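The bus to Edcombe stopped running in September, so she walked. It was 6 miles by the river road and she had the letter in her coat, folded small. The letter said the house at Turcotte was hers if she could show up and sign for it. It didn't say who had left it to her.

She had been to Turcotte one time, at the age of five. She remembered a porch and a dog that slept through the whole visit. Her mother had talked in the kitchen with an old woman, and on the way home she had told her not to mention it to her father.

The lawyer's office was over a feed store. He gave her a pen and turned the pages for her.

"There's a debt," he said. "Two hundred thirty-five dollars, to the water company."

"I have a hundred."

"They'll take it in parts." 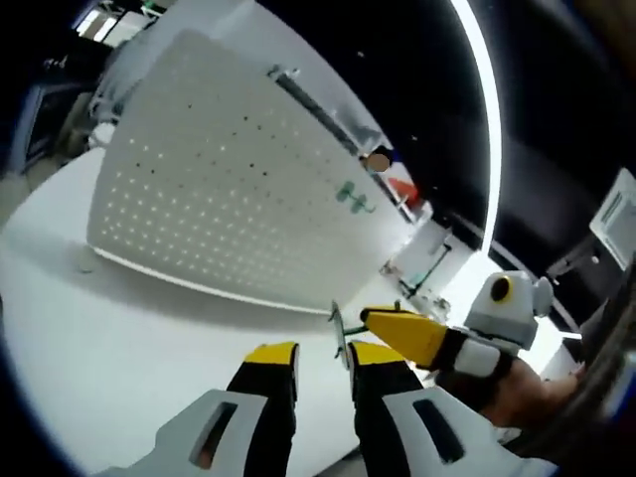 *Small and clear, green along the edges.*

She signed. He slid a key across the desk, and with it an envelope that had her mother's name on the front. The flap had been opened and taped shut again.

"Did you read it?" she asked.

"It came to me that way."

She put it in the other pocket, away from the first letter, and went down past the sacks of seed. A man was loading a truck and she asked him how far it was to the house. He pointed up the hill with his chin – past the church, he said, and left at the pump.

The porch was smaller than she remembered. Two of the boards had been replaced, and the new ones were still pale. She sat on the top step with the key in her hand until the light went off the river. Then she got up and tried the door.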